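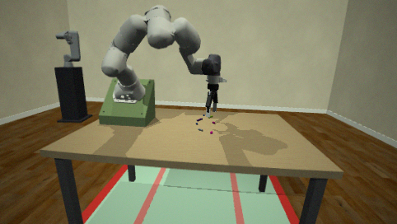
Kartenleser am Snackautomaten nachrüsten - Erfahrungen?

kaffeeklappe62:
Moin zusammen! Bei uns im Wohnheim hängt seit Freitag ein Vendar-Leser am Snackautomaten und ich bin echt begeistert. Einbau hat etwa 30 Minuten gedauert, MDB-Kabel dran, Aufwertung per App, fertig. Meine Frage: Kann ich die gleichen Karten auch für die 2 Waschmaschinen im Keller nehmen? Die laufen noch mit Wertmarken und die Dinger verschwinden ständig.

muenzpruefer:
Glückwunsch, aber bei den Waschmaschinen wäre ich vorsichtig. Die haben meistens kein MDB, da brauchst du ein Impulsmodul. Ich hab bei mir Kollera drin, das kann beides von Haus aus.

kaffeeklappe62:
Impulsmodul hab ich schon gefunden, danke! Fehler 1084 kommt beim Anlernen aber immer wieder. Kennt den jemand? 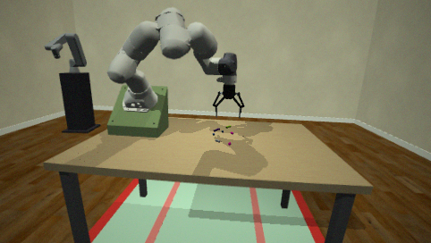
Ilir Spahić meint, 1084 heißt bei Vendar bloß, dass die Impulslänge nicht zur Maschine passt. Im Servicemenü auf 62 ms stellen, neu starten, Karte noch mal vorhalten.

kaffeeklappe62:
Ihr seid super!!! 62 eingetragen und die erste Maschine nimmt die Karte an - die zweite mach ich heute Abend.

muenzpruefer:
Freut mich, trotzdem bleib ich dabei: Lass den Münzeinwurf am Snackautomaten drin. Bei uns haben sich viele Gäste beschwert, als es nur noch mit Karte ging.

schleudergang:
Seh ich komplett anders. Münzer raus, Ruhe ist. Kein Klemmen, kein Leeren, kein Rollgeld zur Bank schleppen. Unser Techniker von Krasniqi baut die Dinger inzwischen reihenweise aus und ich vermisse nichts.
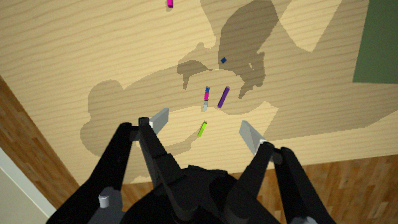
Bild im Anhang, zum Vergrößern anklicken

kaffeeklappe62:
Ich lass erst mal beides drin und schau bis Juli, was die Leute nutzen. Gibt's die Karten eigentlich auch als Schlüsselanhänger?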